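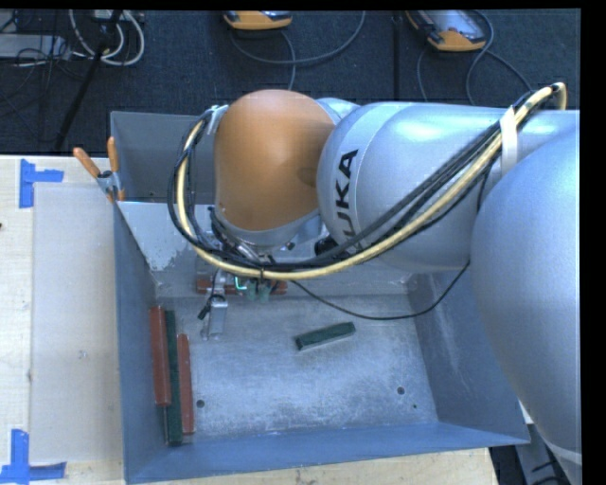
Cell work over the blue-gray bin, cable bundle strapped along the arm.

The Okano Cell Practice Kit
By the Peler product desk, September

The Okano kit is a set of written rules and small hardware for benches where an industrial arm reaches into a bin of parts. It contains no robot. You presumably have one, along with a risk assessment that somebody wrote when the arm was delivered and that now lives under a coffee mug.

We sell the kit to labs and training shops that have to show an inspector how they work. It does not certify anything. It gives you a sensible routine on paper and leaves room for the signature.

What the rules cover

Hoses and cables. Every line running outside the arm gets a fixed point at each end of its travel and enough slack for the worst wrist pose you will command. Slack is measured with the arm folded up, then again with it stretched out. Loops near the gripper are allowed if they stay clear of the fingers through the whole program. A loop that touches the bin floor gets shortened before lunch, whatever the schedule says.

Bin fixing. A bin that moves is a calibration error with handles. Clamp the rim, mark the clamp position and re-teach the corners after anybody has leaned on it. Tape is fine for marking sheets and outlines on the bench top. Tape is not a fixture – we have had this conversation with customers more than once.

Finger clearance. The kit sets a minimum of 9 mm between fingertip and bin floor for approach moves. Contact moves are written up separately, with their own speed and their own force limit.

Pendants and handhelds. Anything that can enable or stop motion has a named parking place, within reach of the operator and outside the arm's envelope. Cables to it should not cross the route you would take if you were leaving in a hurry.

Speed. Setup and teaching are done at reduced speed, with your site's limit written on the cell card. The card has a blank for this. Please do not write "slow."

In the box

Cell card holder with 2 laminated cards
Rule book, spiral bound, lies flat on a bench
Vumska strap set, reusable, for dressing hoses
Feeler block, 9 mm
Pad of shift check sheets (800)
Bilyk rim clamp, with a spare tip for when the first one goes missing

Before you order

Read your local machine safety regulations and the arm maker's manual first. Where either is stricter than our book, it wins. The kit assumes a single arm and a single bin. If people share the space with the arm while it runs, you need a full assessment for that application, and the book says so on its first page in type large enough to be annoying.

The check sheet takes a few minutes at the start of a shift. Labs that fill in the whole week's sheets on the last afternoon are easy to spot, as the pen never changes. Sheets go back in the folder in order and stay there until your own retention rule says otherwise.

Straps wear out. We cycled the Vumska set 1000 times on our own test bench and the hook side was past its best by the end, so replacements are sold separately. The clamp tip can also be bought alone.

Returns are accepted unopened. The rule book may be copied inside your own site, and we would rather you did that than kept the only one in a locked drawer.

Last updated: September

We use cookies to remember your basket and which notices you have already closed. By continuing to browse you accept this.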